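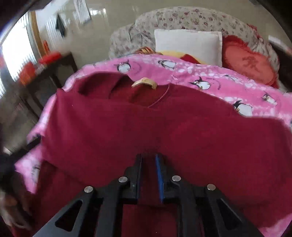 Missed two Thursdays of my nine-week vow — do I have to start again?

Sarla Kanaujia
25/07/2023

Sairam to all. I took up the nine Thursday vrat for my son, who is waiting for a job at the Khurana office in Dondmont. I completed 4 Thursdays without any trouble. Then I had a fever and could not fast or go to the temple in Rutdale for the next two weeks. My mother-in-law says the whole vow is broken and I must begin from the first Thursday. My sister says only the missed weeks need to be added at the end.

I also want to know if I can take tea and fruit during the day. I am on blood pressure tablets and the doctor does not want me to stay on an empty stomach. On the last Thursday I plan to feed five people, but our house is small and I am not sure if the food can be given outside instead.

Please reply if you have done this vrat yourself.

Jitendra Dhillon

Sairam Sarla ji. I have kept this vrat three times, the last one finishing in December. The small book we follow at home says that if a Thursday is missed through illness or travel, you leave that Thursday out of the count and do another one. So your next Thursday is the fifth. You do not go back to the first.

Tea, milk and fruit are allowed. The same book says the fast should not be done on a completely empty stomach, and one meal in the day is fine. I take my meal at night after aarti. Take your tablets at the usual time and follow what the doctor told you.

For the last Thursday, the food can be given anywhere. My wife and I cooked khichdi and took it to the bus stand at Lidard, where we gave out around 30 packets. Five is enough. If you cannot cook that day, you can give money to someone who will do it for you. We also gave copies of the vrat book to neighbors and relatives, but do this according to what you can afford.

If you cannot get to the temple, do the puja at home with a photo, a yellow cloth and some flowers. I have done it that way more often than not — the temple is a long drive for us.

rutdale_devotee

My aunt started over when she missed one. Different families do it differently, I think. Baba sees your heart. Om Sai Ram, your son will get the job soon.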